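Reviews > Garment Handling > Opinion

Give the small shops a robot that hangs coats

I have wanted to write this column for a long time, and the Julora finally gives me the excuse. It's a kit for tailors, rental wardrobes and dry cleaners: one arm, a two-finger gripper, a camera at the wrist and a software plan you can cancel. You teach it your own rails and your own hangers. Then it moves clothes from one place to another, slowly, all afternoon, and I could watch it until closing time.

Most of the talk about robots and clothing goes to folding. Folding gets the crowd at the trade show. But ask Vasylyna Chornovol, who rents out formal wear at Lalby, where her hours go and she'll tell you it's hanging. Coats come back, get checked, get hung, get moved to make room, get pulled for the next customer, and end up on the wrong rail anyway. Her shop logged 1,723 returns last season, and every one of them went back up by hand.

What won me over is that the people behind the Julora took the boring part seriously. A hanger hook is a thin piece of bent wire, and it swings. Metal rails shine under shop lights, and shine is hard on cameras. Hangers crowd together until you can't tell whose hook is whose, and then a dark jacket hides everything underneath. Any of us sorts that out with two fingers and no thought at all. For a machine it's a real puzzle, and I love that somebody picked it!

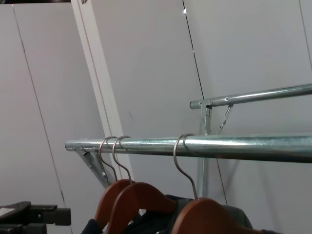
Does a shop need to buy special hangers for it? The kit works with ordinary ones, wood or plastic, as long as you run the teaching routine for each shape you use.

That routine took us 13 minutes for the first hanger shape, and I'd call it the best thing in the box. You guide the arm by hand, it shows you what it thinks the hook is, and you correct it. Traian Tudose, who presses suits and has never written a line of code, had it going before I'd finished reading the quick start sheet.

I do have complaints. The arm is slow – a person in a hurry will beat it every time. Heavy overcoats make it cautious, and it sometimes puts one back and tries again, like a shopper who can't decide. The printed manual needs another edit. And I'd like the plan to include a spare set of finger pads, because soft pads on metal hooks are going to wear.

Fergal Ní Bhriain thinks I'm too easy on it, and says a shop that size should just hire a student for the busy weeks. Maybe so. But the busy weeks are when every other shop in town wants the same student, and hanging is the job they all quit over. I'd rather have the student at the counter talking to customers and the Julora in the back with the coats. Vasylyna has asked to keep hers through the end of December, and I've asked if I can come by and watch.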